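Prüfliste Arbeitsplatz Greifarm, Begehung vor Beschaffung
Standort Tudcombe, Versuchsraum, November
Geprüft: Špela Vukčević
Kommentare: Beschaffung, Technik
Status: offen, Freigabe nach Erledigung der Punkte 3, 5 und 8

Zweck: Feststellen, was vor der Bestellung des zweiten Arms ersetzt, ergänzt oder weiterverwendet wird. Angebote liegen von Drident und Gellance vor. Der Rahmen für Zubehör und Schutzmittel beträgt 2000 Euro netto und ist im laufenden Haushalt zu binden.

1. Not-Halt vom Bedienplatz erreichbar
Ergebnis: i. O.
Kommentar: Für den zweiten Arm eigenen Taster vorsehen. Kein gemeinsamer Kreis ohne Schaltplan des Herstellers.

2. Befestigung des Arms
Ergebnis: i. O.
Kommentar: Nach 60 Betriebsstunden nachziehen und im Gerätebuch eintragen.

3. Arbeitsfläche, Abstand der Handgelenkkamera
Ergebnis: Mangel
Kommentar: Bei tiefer Anfahrt fehlt der Kamera die Übersicht. Untere Grenze in der Steuerung anheben, 20 mm über Fläche als Startwert. Matte Auflage in das Angebot aufnehmen.

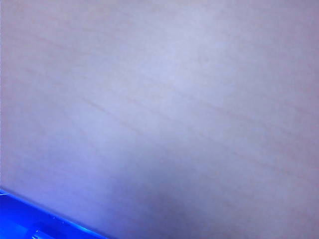
Die Grenze ist je Programm zu hinterlegen, eine globale Einstellung genügt nicht. Gellance bietet den Kameraabgleich als Einzelposition an, bei Drident ist er im Wartungspaket enthalten. Beim Preisvergleich berücksichtigen.

4. Leitungsführung am Arm
Ergebnis: i. O. mit Auflage
Kommentar: Leitung über den vollen Bewegungsbereich prüfen, keine Zugbelastung am Stecker. Ersatzleitung in Position 4 des Angebots aufnehmen.

5. Gegenstände im Schwenkbereich
Ergebnis: Mangel
Kommentar: Ventilator, Schreibtischleuchte und Becher mit Holzdeckel gehören zum Versuchsaufbau und sind im Aufbauplan mit festem Platz einzutragen. Der Ventilator steht frei auf seinem runden Fuß. Standsicherheit bei Berührung mit geringer Geschwindigkeit prüfen, gegebenenfalls Fußplatte beschaffen. Leuchtenkabel fixieren.

6. Transportkoffer und Ablage
Ergebnis: i. O. mit Auflage
Kommentar: Der schwarze Koffer mit Aluminiumkanten trägt derzeit die weiße Platte mit Scherengestell. Als Dauerlösung nicht zulässig. Ein höhenverstellbarer Beistelltisch ist bei Stoyanova angefragt, Angebot über 336 Euro. Der Koffer wird danach wieder für den Versand benötigt.
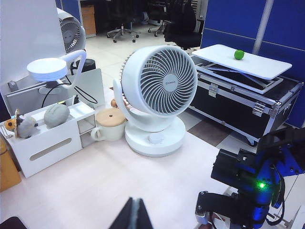

Vlasta Nikolovski hält den Beistelltisch für verzichtbar, solange der zweite Arm nicht bestellt ist, und möchte den Betrag lieber für Ersatzfinger zurückstellen. Der Tisch lasse sich kurzfristig nachkaufen, die Finger hätten Lieferzeit.

Antwort Vukčević: Reihenfolge kann getauscht werden, die Auflage aus Punkt 6 bleibt bestehen. Bis zur Beschaffung keine Versuche mit Last auf der Platte.

7. Verkehrsweg hinter dem Arbeitsplatz
Ergebnis: i. O.
Kommentar: Bürostühle während des Betriebs außerhalb der Bodenmarkierung abstellen. Markierungsband aus Lagerbestand, keine Bestellung.

8. Unterlagen
Ergebnis: fehlt
Kommentar: Risikobeurteilung für den Betrieb mit zwei Armen liegt nicht vor. Vasilis Jurić liefert den Entwurf. Ohne Entwurf keine Auftragserteilung, auch nicht unter Vorbehalt.

9. Ersatzteile
Ergebnis: teilweise
Kommentar: Finger ein Satz, Sicherungen vorhanden, Netzteil fehlt. Beide Anbieter um Einzelpreise bitten, Paketpreise sind nicht vergleichbar.

Nachtrag Viorica Karagiannis: Zu Punkt 3 bitte die Auflage als Verbrauchsmaterial buchen und getrennt vom Arm ausweisen. Wartungspaket Drident nur für das erste Jahr ansetzen, Verlängerung läuft über die nächste Planung.

Wiedervorlage: nach Eingang der Einzelpreise, 9:30 Uhr im Versuchsraum, Teilnahme Technik und Beschaffung.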